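Subject: Re: [workshop-arms] Door task, left wrist view

Brisa Figueroa wrote:
> I still don't see why you want the approach pose taught from the wrist
> camera. On my Tenton the fixed overhead camera finds the door well enough,
> and the wrist view is mostly fingers once you get close. What are you
> gaining? Also, what are you running the joints at?

Brisa,

Mostly I gain the edge of the door. The overhead camera gives me the machine to within a centimetre or so, which will do for driving the arm up to it but not for putting a fingertip behind a rim. The ring is dark and glossy and picks up streaks from the lights, so the circle fit wanders. From the wrist the ring against the white cabinet is a strong edge, and the glass falls between the fingers if the pose is right.

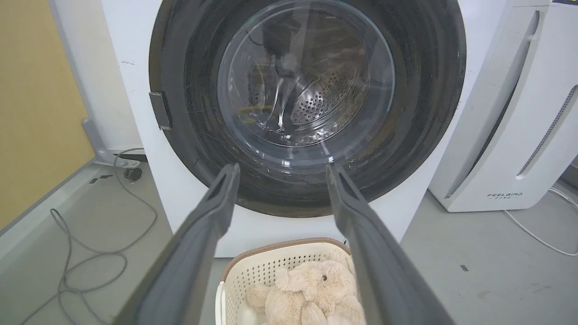

Left arm, fingers open, short of the door. Basket at the bottom.

I mask the fingers with a fixed polygon per gripper opening, six of them in all, and interpolate between. The fit then runs on what is left of the ring. It needs a bit more than a third of the circle before I trust it. Below that it falls back to the last good pose and stops the arm.

Joint speed is capped at 200 steps per second for the last part of the approach and 1,000 everywhere else. The Powell drivers will go faster, but the elbow rings when it stops and the picture is useless until it settles.

The roll angle is the part I have not solved. A circle tells you nothing about roll, so I need a second feature.

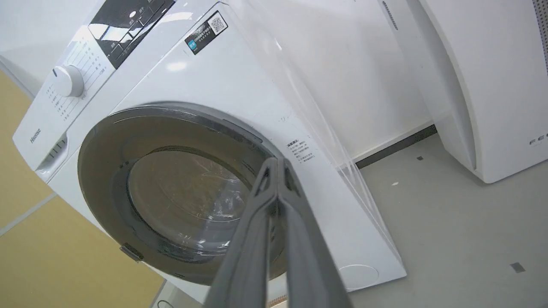

I tried the selector knob first, and it is fine as long as it stays in view, but it leaves the picture too early on a straight approach. The long edge of the control panel is better – it gives a line, and I only need the angle. The Tirkus line finder handles it if I throw away anything shorter than 80 pixels. Protective film on a cabinet gives false lines too, so I also reject anything that disagrees with the last angle by more than a few degrees.

Code is in the Wustetti branch, under approach/. The set I tune against is 2,390 stills. Anayeli Cisneros has a copy if the download stalls.

Can you send me your overhead calibration file? I want to compare the two on the same run.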